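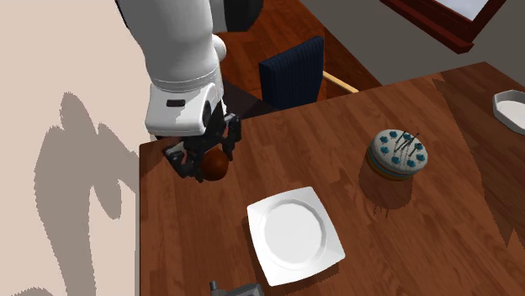
Most arguments about simulated demonstrations are arguments about physics, and I think that is the wrong place to start. The weak point in the sets I have worked with is the choice of starting states. A rendered dining table costs nothing to reset, so the person writing the task resets it to the same few arrangements and lets the textures vary. Take a dessert-table task: a white arm holding a small round brown object, a square plate lying at an angle on the wood, a cake with blue rosettes farther back. The angle of the plate matters more to me than the grain of the planks. If it was drawn from a wide range, the learner gets something. If every episode uses the same angle, the learner memorizes a path through the air and we credit it with placing.

At Telteter we kept two versions of our placing set for most of a year. The first, Hellwig, had many episodes and 4 table layouts. The second, Bratura, had far fewer episodes and 39 layouts, some of them awkward: plate near the edge, cake between the object and the plate, bowl close enough to touch on the way past. Operators disliked Bratura. Episodes took longer, and more were thrown out at review. The policy trained on it was also the only one I would let near the bench at our Farkgate site.

I draw a narrow conclusion from this. Episode count should not be the headline figure on a data sheet. The first line should give the number of distinct starting states and how they were sampled, with rejected episodes on the second. A set that reports no rejections has either been filtered without a record or was too easy to be worth collecting.

Rejected episodes deserve more care than they get. Our practice was to delete any run in which the gripper closed badly and the operator had to try again. I argued for this at the time and was wrong. A second attempt shows how to get from a bad grasp to a good one, and a learner that has never seen one has no reason to open its fingers and start over. We now keep those runs, with the retry marked by start and end step. Marking takes an operator 11 seconds per episode, and I have heard no good case for saving them.

The usual objection is that simulation can generate all of this automatically, so human operators are a temporary expense. Scripts are good at covering positions. They are poor at hesitation, at regrasping, and at picking the longer route around a cake with candles on it when the short one would technically clear. Those choices carry information about cost that is missing from our reward terms, and I would pay for them before paying for better shadows.

Sets built for a benchmark are another matter. There a fixed layout is defensible, provided that it is published and kept out of training.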